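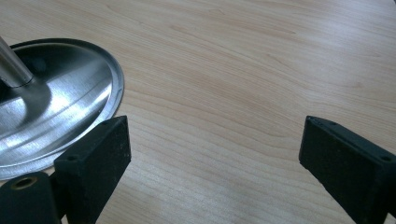
Workshop notes / Surface finishing

November 5, 2019

Continued with the oil test for the Jarman tables. The client in Surinville wants a finish that feels like bare wood but can be wiped every day, and these two wishes do not like each other very much.

In October I sanded all sample boards to 180 and gave them one coat of the linseed mix. After a week the grain was standing up again, most of all on the boards from the Mirkesar delivery. I think I was too quick with the water before the last sanding. This time I wetted the boards, waited until the next morning, and only then sanded, always along the grain. Much better under the hand.

Second coat went on at 9 in the morning. Thin, with a cotton cloth, and the rest wiped away after 25 minutes. Please do not wait longer. Lutfa left one board for more than that and it became sticky at the ends, so we have to take it down with the scraper and begin again.

Light wood shows every swirl when you look against the window. I like this, but the client should see it before we do all the tops.

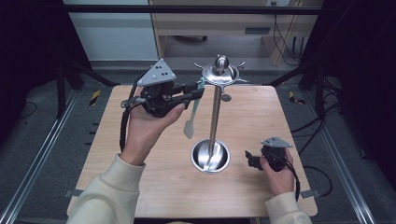
Aoi Katayama

Added to the entry in the afternoon. I tried the Uledo hard wax on two of the leftover pieces, to compare. It dries faster and the smell is weaker, but the tone goes a little to yellow, and on the pale boards I find it disturbing. Anjana does not see the difference. I put both pieces on the shelf beside the door with the date on the back, so everybody can look in daylight.

Paper: 2000 grit is too fine between coats, the oil stays on top and does not go in. Went back to 320. Ordered one more box, order no. 2941, please sign when it comes.

Still open - the rounded corners. The end grain there drinks much more oil and gets darker than the flat part. Endang suggests sanding only the corners one step finer before the first coat. Will try it on the spare board tomorrow. The used cloths are hanging outside, do not put them in the bin before they are stiff.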